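Zulter Snack Table: README

Version note: this copy covers everything up to November 12, 2022. Maintained by Triin Avotiņš.

What this is

Zulter Snack Table is a set of records on the food and drink that ends up on a shared break table: chips, small snack bags, bottled water, wrappers, and whatever else gets set down between meals. Each record is one look at the table, with a short list of the items on it and how each one is lying. There are 1,313 records from two rooms, called Prirari and Vodetti in the files.

The set was put together to help people who sort, restock, or clear tables like these. It can also be used for checking how well package names can be read when the package is turned sideways or folded.

Contents

records.csv -- one row per record, with the room name and the record number
items.csv -- one row per item, linked to records.csv by record number
labels.txt -- the item names, one per line
notes.txt -- free text, mostly about spelling and odd packages

There are 42 item names. Prirari has 700 records and Vodetti has the rest. Record numbers are not in time order and should not be used that way.

How items are named

Names are kept general. A bag is "chips, large" or "snack bag, small" unless the kind of food can be read on it or is plain from the package. Brand names go in their own column and are copied only when the lettering can be read. A brand is never filled in from the colors of the bag, even when everyone in the room would know it.

Water bottles are "bottle, clear" or "bottle, other." The fill level is not recorded. We tried it in April and two people working from the same records could not agree often enough to make the column worth keeping.

Anything crumpled that could be a wrapper or a napkin or a cloth goes under "soft item, unsure." Please leave these alone if you are cleaning up the file. Earlier on, somebody changed a batch of them to "trash" and we had to go back through the lot.
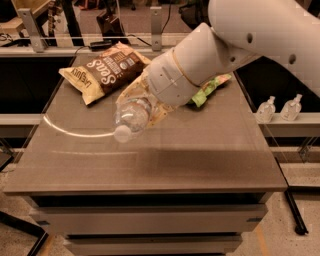 Position is written in plain words. The choices are flat, upright, on its side, tilted, held, and unclear. "Held" is used for anything off the table, and it can go along with one other word, so a bottle may be "held, tilted." A bag of tortilla chips lying flat gets "flat" no matter which way its top end points.

Partly hidden items are listed as long as enough of them shows to pick a name. The "covered" column is yes or no. It does not say what is doing the covering, or how much.

Partial brand text

Type what you can read and stop there. If a bag is printed with "LATE JULY" running sideways, the brand column says LATE JULY, in capitals, the same as on the bag. If only the first part of a flavor name is readable, enter that part with no dots or guesses after it. The flavor column therefore has a fair number of half words in it. "Seas" is one of them, and a text search for whole words will miss it.

Known problems

Shiny tabletops cause trouble. Bright streaks were sometimes entered as spills in the first version. Those rows were fixed, but 16 are still marked "surface, check" and should be left out if you are studying spills.

Snack bags in pale yellow, cream, or light green are easy to mix up when they are creased. Expect some errors in the color column, more so in the Vodetti half.

Bowls and plates are thin in this set. People at both rooms mostly eat straight from the bag, so it's a poor choice for anything to do with dishes. For that, the Grigaitė kitchen set is a better fit -- it uses the same item names where the two overlap.

Not included

No nutrition facts, prices, or expiration dates. No record of who put an item down or took it away. There is also no column for open or sealed, though some rows mention it in notes.txt.

Changes

1.2 -- brand and flavor split into two columns
1.1 -- fill level removed, "soft item, unsure" added
1.0 -- first version, Prirari only

Corrections go to Triin. Send the record number and the column name with each one.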